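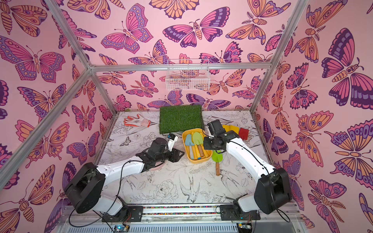
Wallpaper is back, says Stinholm, but the numbers are thin

By Youssra Chraibi
December 2021

Home goods chain Stinholm says patterned wallpaper is making a comeback, and it has a survey to prove it. Whether the survey proves much is another matter.

The company, which sells 146 wallpaper designs at its Torkow store, asked 1492 customers in November what they planned to change at home next year. Wallpaper came out on top, ahead of paint and new flooring. Butterflies, birds and big flowers were the favorite patterns.

The people asked were all signed up for Stinholm's decorating newsletter. The company would not say how many had bought a roll in the past year, or how many had ever hung one. It also would not share sales figures for the store, saying only that they were "very encouraging."

Across the street at Woldegiorgis Paint & Paper, the mood was cooler. The shop has cut its wallpaper shelves by half over the past few years and has no plans to put them back. Staff said plenty of people take home samples. Far fewer return to order enough for a room – and those who do often stick to one wall.

Price may have something to do with it. Stinholm's new butterfly range costs $80 a roll, paste not included, and the store's own guide suggests buying 2 extra rolls to match the pattern at the seams.

Stinholm plans to open a second wallpaper department in Skaltoston next spring. It has not said how large it will be.

Contact the newsroom | © 2021 All rights reserved | Back to top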